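Bendano hand project – gallery from the tabletop recordings

Bendano is our work on teaching a multi-fingered robot hand to deal with the ordinary things people leave on a table. The hand learns from examples. An operator moves it through a task from start to finish, the joint positions and camera views are saved together, and the result is one episode. A few hundred episodes of a task make a set, and the sets go to the Zukska group for training.

The page covers the tabletop sessions that began in February. Notes on the set-up come first, then the gallery. Requests for the recordings themselves should go through the project office, as the files are large and are not kept on this server.

How a session runs

Each session lasts four hours with a break in the middle. Two people are needed: one to operate and one to reset the table and keep the log. They swap after 40 episodes, or sooner if the operator asks. Tired operators make slow, wavering movements, and these turn up later in the way the trained hand behaves. We learned this from the first set, most of which was recorded by one person over long afternoons and had to be thrown out.

At the start the hand is zeroed with the fingers straight, then closed and opened three times. If a finger lags, the session waits until it has been recalibrated. The check takes a few minutes. Skipping it once cost us a whole morning of data in which the thumb readings were off by a constant amount.

The instruction for each episode is read aloud and typed into the log before the hand moves. Wording is kept short: "touch the tablet", "pick up the cup", "move the cloth to the left". We used to write the instruction afterwards, and operators tended to describe what they had managed to do instead of what they had set out to do.

What goes on the table

The object list has 23 entries at present. They were chosen for a spread of shape, weight and stiffness, and most came out of cupboards and desk drawers. Flat things are the hardest. A thin slab lying on a soft surface gives the fingers very little to get under, and the hand either slides across it or presses too hard. Cloth is nearly as difficult, although for a different reason – it never lies the same way twice, so the operator has to decide on a grip each time.

Between five and ten objects are out in any one episode. Only one or two matter to the instruction. The others are there so that the system learns to pick the right thing out of a mixed table, and so that the arm learns to travel past its neighbours without knocking them. Positions are changed after every 8 episodes. The person resetting is asked not to tidy up or line things in rows. We found early on that people do this without noticing, and the tables in the first set all looked rather like shop displays.

Keeping and discarding

Episodes are marked good, usable or bad in the log straight after recording. Good means the task was done in one go. Usable means it was done with a second attempt or a clumsy approach. Bad means it was dropped, missed or stopped. Bad episodes are stored separately and are not used for training at the moment, though the Gristden team has asked for a copy to test a method for spotting failures early.

Roughly a tenth of what we record is marked bad. The share is higher for flat objects and lower for cups and bottles.

Gallery 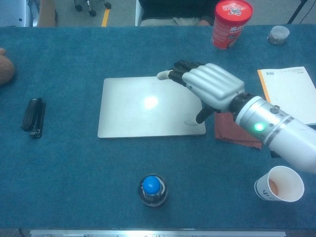

Index finger out and thumb tip down on the flat silver tablet, with the reddish-brown cloth folded beside it. The stapler, the red canister and the blue-capped bottle share the table, as does a paper cup with some orange-brown liquid in it.

Comment from Gebreyes: I would keep more of the second attempts and treat them as equal to the clean ones. We trained on clean episodes only for our drawer task and the arm had no idea what to do once it had missed. It would stop, or carry on as if it were holding something. After we added recordings where the operator missed, backed off and tried again, it began to recover by itself about as often as not. They do need to be labelled properly, with the point of the miss marked, or the system may pick up the miss as part of the job. It is dull work to go back and mark them, so better to do it on the day.

Our log now has a field for the time of the first miss, filled in by whoever is resetting. Older episodes marked usable are being gone through in order, starting with the flat objects. The cloth set will be done after that, and the cup and bottle sets only if the first results are worth the effort.

Recording settings, the full object list and the blank log sheet are on the Bendano downloads page. The log sheet was changed when the new field went in, so please replace any printed copies.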